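Wood, card and cloth: what are things made of?

Everything in your home is made from some sort of material. A material is the stuff a thing is made of, such as wood, metal, plastic or cloth. People choose a material because of how it behaves. Some materials are hard and some are soft. Some bend and some snap.

Wood comes from trees. It can be cut into thick boards for a table, or into thin sheets for making small models and frames. Wood is strong, and it stays the shape you cut it. An electric kettle can stand on a wooden table for years and the table will not sag.

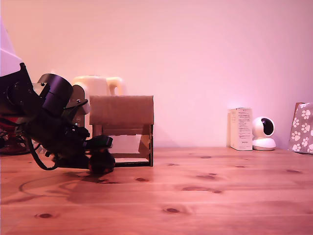 Cerow: My table has marks all over it from hot mugs. Does that mean wood is not good with heat?

Wood does not melt, but very hot things can leave a mark on it or scorch it. This is why people put a mat under a hot pan.

Look closely at a wooden board and you may see thin lines. These are called the grain. They show how the tree grew. You may also find dark round or oval patches. These are knots, and each one is a place where a branch joined the trunk. Pine often has plenty of knots.

Cardboard comes from trees too. The wood is mashed up with water to make a pulp, and the pulp is pressed and dried into paper. The cardboard used for big boxes is called corrugated cardboard. It has a wavy sheet of paper glued between two flat ones. The waves are full of air, so the box is light, but they also make it stiff. Turn a box on its side and it becomes a garage, a tunnel or a goal. 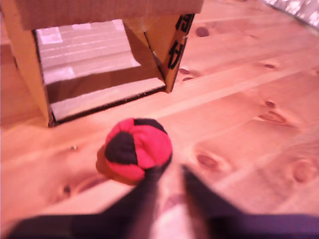
A cardboard box on its side, with a red and black ball in front.

Cloth is made from threads. The threads can come from plants, from animals or from a factory. Cloth folds and stretches, so it is useful for making soft balls. Pieces of cloth are cut out and stitched together along their edges, and the ball is filled with something small, such as beads or dried beans. A soft ball like this does not bounce much. Drop it and it stays close to where it landed.
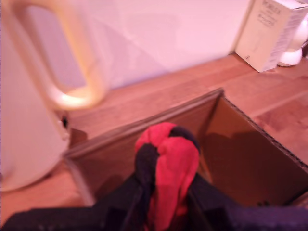 Plastic is different again. It is made in factories, mostly from oil. When it is warm it can be pressed into almost any shape, even a curved handle, and it keeps that shape when it cools.

Try it yourself

Find 10 things in one room and sort them into piles by material. Leave anything hot, sharp or plugged in where it is. Some things will belong in 2 piles. A pencil is wood on the outside, but what is in the middle?

Words to know

Grain: the lines in a piece of wood.
Pulp: wet, mashed-up wood used to make paper.
Corrugated: made with a wavy layer inside.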